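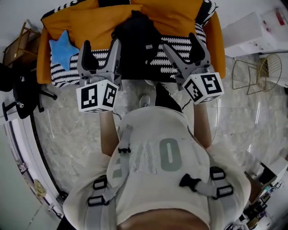 Ajith Nadar had been hired by Veltov to teach a machine manners, which in practice meant picking up a backpack 281 times before lunch. The arm itself lived in Waldale, some 3,000 kilometres away, and had never met a sofa. Ajith had the harness, the two grippers with their cubes of black-and-white squares, and a zigzag throw that Birthe Hallgrímsson had forbidden him to straighten.

"You're being too graceful," she said over the speaker. "Haruna copies everything. Yesterday it sighed."

"It can't sigh."

"It paused at the top of the lift and lowered its shoulders. Ebere cried a bit."

He leaned in again and closed the jaws as a person with no inner life might close them. Up, over, down. His back hurt in a way the contract called posture variation.

"Better," said Birthe. "Did you scratch your nose in the middle?"

"No."

"Then it's started doing that by itself – colour me worried. Go again, please. And leave the star pillow alone, it's learned to be fond of it."

Recent stories
The Plever Always Rings Twice
Ezekiel Yazzie Returns a Kettle
3,525 Spoons
Neighbours of the Lift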